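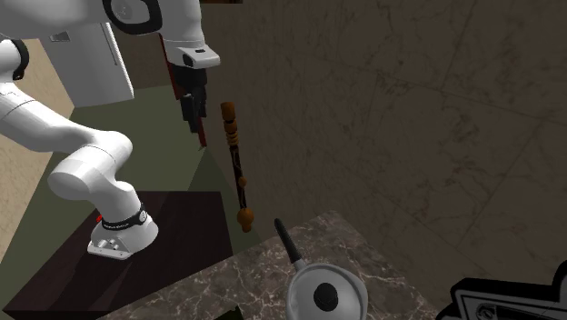 Fig. 1. White and black over a dark brown tabletop. Computer rendering.

DESIGN 188: COLOR IN ORDINARY ROOMS
Handout 14: White, and other difficult colors
Remzi Gökçe, Truston Hall
Revised March 5, 2025

Bring this to class. The copy in your bag counts. The copy you skimmed on your phone in the hallway doesn't, as we learned in October.

1. There is no plain white

Ask a paint store for white and you will be handed a fan of chips and left alone with it. Most of them have a little of something else in them: yellow, gray, pink, a green you won't notice until it covers four walls. Held up one at a time, every chip looks white. Put two side by side and one of them turns into old teeth.

Your eye is judging each color against its neighbors and against the light. It has no memory worth the name for exact shades, though its owner usually thinks otherwise. People who say they can match a white from memory should be encouraged to do so in their own homes.

Terms you need for this section:

Hue: the family a color belongs to (red, blue, and so on).
Value: how light or dark it is.
Chroma: how strong it is, as opposed to grayish.
Undertone: the faint hue in a color that claims not to have one. A trade word, used loosely, often by someone selling you a second gallon.

2. Value does most of the work

Beginners argue about hue. Should the chairs be green or blue? Meanwhile the floor, the table and the sofa are all the same middle value, and the room looks like soup whatever the chairs do.

A pale object on a dark surface has a clear edge, and you can find it from the doorway. A dark object on a dark surface has to be found by hand. This is useful if you want to hide something (cords, a speaker, the dog's side of the couch) and a nuisance if you are looking for your glasses.

The old test still works. Squint until the detail goes away and see what shapes are left. If you can still tell the table from the floor, there is a difference in value. If you can't, no throw pillow is going to save you.

3. Dark brown

Brown has a strange position. There is no brown in the rainbow. In terms of light, it is mostly orange seen as darker than the things near it. Take a brown patch, surround it with black, light it well, and many viewers will start calling it orange. We will do this in class, and someone will accuse me of changing the slide.

On large flat surfaces, very dark brown behaves nearly like black in dim light and comes back as brown near a window. Clients who picked it under store lighting are often surprised by this. It also shows dust beautifully, a fact missing from every catalog I own.

4. Light changes the answer

The Prulholm apartment, which you visited, has one living room and three kinds of light in it. The north window is cool, the floor lamp is warm, and the ceiling fixture is the landlord's. The walls are a single color, straight from one can. Your notes describe it as cream, gray, "sort of peach" and, in one case, "sad." All of these are acceptable except the last, and I have some sympathy for the last.

Always test on a large board. A small chip is mostly edge, and the color around it pushes it about. Move the board around the room. Look at it in the morning and again after dark with the lamps on. Lean it upright if it is meant for a wall, and lay it flat if it is meant for a table, as the two catch light quite differently.

5. Before next class

Paint two boards, each 15 by 15 inches, in two whites that you believe to be the same. Use the Bania sample pots in the studio cabinet and put the lids back on. Write the names of the whites on the back, in pencil, where I can't see them from my chair.

Then write one page on where the boards look alike and where they stop looking alike. Say what the light was. "Normal light" is not an answer. Neither is "daylight," unless you tell me which way the window faces and what the sky was up to.

Reading: the section on simultaneous contrast in the course packet. It is long and the diagrams are badly printed, which in a text about color takes a certain nerve. Skip the appendix.

6. Corrections to Handout 13

The second paragraph says that warm colors "always advance." Cross out "always." A dull, pale orange beside a strong, dark blue will sit back quietly and let the blue come at you. The value exercise should read "lightest to darkest," the reverse of what I printed. Those of you who did it backward did it correctly, and your grades have been fixed.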